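The office where I work part of the week has abolished the lunch hour. There was no announcement. It simply became the custom in Litham, some time in July, to put meetings at one o'clock, on the grounds that everyone would be free then.

Everyone was free then. That was the whole idea of it.

I grew up with a father who ate at noon, sitting down, with a knife and fork, and who regarded a sandwich as something you took on a train. He worked for the same firm for 21 years and I doubt he answered a question between twelve and one in any of them. People knew not to ring. I thought him a dull man. I now think he was one of the last free ones, and I would like his hour back, with interest.

What we have instead is the desk. You eat with one hand and type with the other, and at the end there is rice in the keyboard and you could not say under oath what you had. My neighbour has soup from a flask while nodding at a screen. She has been on mute since Easter, as far as I can tell.

The case against lunch is that it costs money. I have seen the sums, and they assume that a person who skips it does an extra hour's work. I have watched that hour closely -- it is the one in which I look up the price of sheds. 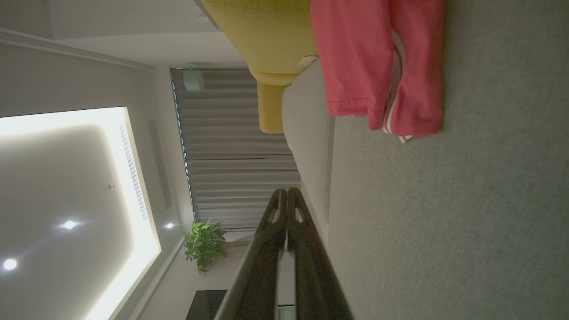
By Azucena Barajas
Tuesday, August 15, 2023
Opinion

So for the past 19 working days I have gone out. I walk to the café on Grutov Street, which does a plate of something and a pudding, and I sit down to it. Around 20 people eat there, mostly pensioners and a table of roofers, and none of them seems to be falling behind. The roofers have custard.

I have missed 2 meetings so far. One had been about wellbeing. The other was rearranged for half past twelve.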